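Hodness Drying Rack, Large
by Inero

Wall-mounted, folds flat, ash rails with steel arms
In stock. Ships in 2 working days.

We have been selling this rack for a good long while now, and it is still the one we point people to when they call up and say they're tired of tripping over a folding airer in the hallway. It hangs on the wall, it opens out like an accordion when there's laundry to dry, and when you're finished you push it back with one hand and it sits there quietly looking like a bit of paneling. Our own is in the back room behind the shop, above the radiator, and it has been opened and closed most days for years (the finish on the front rail has gone a lovely honey color from all the hands).

The design came from Leopold Bühler, who drew the first one for his mother's apartment. She had a narrow bathroom and a great many tablecloths, and she wouldn't have a dryer in the house. He made the rails longer than anyone else was making them at the time, so that a tablecloth could hang folded only once, and that length has never changed. Andri Gasser builds them now in the Lanz workshop, and he is the one who persuaded us to switch from beech to ash. We grumbled a little about the price, and then he brought a sample over and we stopped grumbling.

What you get

One rack, fully assembled, with the rails already oiled. Four wall screws and four plugs for masonry. A paper template for marking the holes, which you tape to the wall and drill straight through. A small tin of oil for touching up the rails once a year or so. You will need your own drill and a level, and a second pair of hands is a very nice thing to have, though plenty of our customers have managed alone with the rack propped on a stack of books.

Choosing the right spot

Please do spend a few minutes on this before you get the drill out! The best place is a wall where air moves: near a window you open, across from a door, or beside a radiator with a decent gap left above it. A closed-up corner will dry your things eventually, but they'll take their time and they may smell of it. Think too about what's underneath. Wet jeans drip, and a wood floor won't thank you, so over a bathtub or a tiled floor is ideal.

Height is mostly a matter of who does the laundry. We suggest holding a towel up against the wall and folding it over an imaginary rail; if your shoulders complain, come down a bit. Fatos Stan, who looks after our phone orders, hung hers quite low so the children could put up their own socks, and she tells us it has worked about half the time — which she considers a triumph.

If your wall is drywall, you'll want to find the studs. The arms are spaced so that both brackets can land on studs in most homes, but older houses have their own ideas, and in that case a board screwed across the studs first will give you something solid to fix to. We can cut and oil a matching ash board for you. Just mention it in the notes when you order.

Using it

Pull the front rail toward you until the arms lock. You'll feel a small click on each side. To close it, lift the front rail slightly and push. Please don't force it if one side sticks; a drop of sewing machine oil on the joint will nearly always put things right.

Heavy things like towels and jeans should go on the rails nearest the wall, where the rack is strongest. Shirts are happiest at the front, hung from the hem or slipped onto hangers, and there's enough room between the rails for the air to get in around them. Sweaters are best laid flat across several rails with a clean towel underneath, turned over once halfway through. We don't recommend hanging on the rack yourself, or letting anyone small try it, however sturdy it looks.

Light and openwork fabrics deserve a word of their own. Anything knitted with holes in it dries very quickly indeed, but it will also stretch if it's left to hang from one point. Spread it over two rails if you can, smooth the seams with your fingers while it's damp, and skip the clothespins altogether.

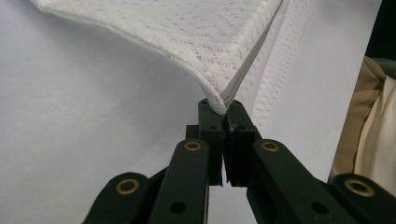

Will the wood leave marks on white laundry?
The rails are oiled and fully cured before they leave the workshop, so white things can go straight on from the first day. After you've re-oiled them at home, wipe off any extra with a dry cloth and leave the rack empty for two days before you use it again.

Can I put it outdoors?
A covered porch is fine, as long as rain can't reach it. Out in the open the ash will turn gray and the joints will start to stiffen, and we'd be sorry to see that happen.

Do you sell spare parts?
We do, every one of them: single rails, arms, joints, brackets and screws. Beat Tanner keeps the drawers for the older models too, so if yours was bought years ago, send us a photo of the joint and he'll find the match.

Care

Dust it now and then, and wipe it with a damp cloth if it gets grubby. When the rails start to look pale and thirsty, rub in a little of the oil along the grain, wait while you drink a cup of coffee, and buff it off. Detergents with bleach in them will dull the finish.

Also from Inero

The Idley is the little sister of this rack, with fewer rails and shorter arms, and it fits nicely over a washing machine or on the back wall of a closet. Many people buy the pair and keep the smaller one for socks and dishcloths.

Delivery and returns

The rack travels in one long flat box, and the driver will need somebody at home to take it. If you change your mind, you have until the end of the following month to send it back, so long as it hasn't been screwed to a wall. The workshop closes for part of August, and orders placed then go out as soon as Andri is back at his bench.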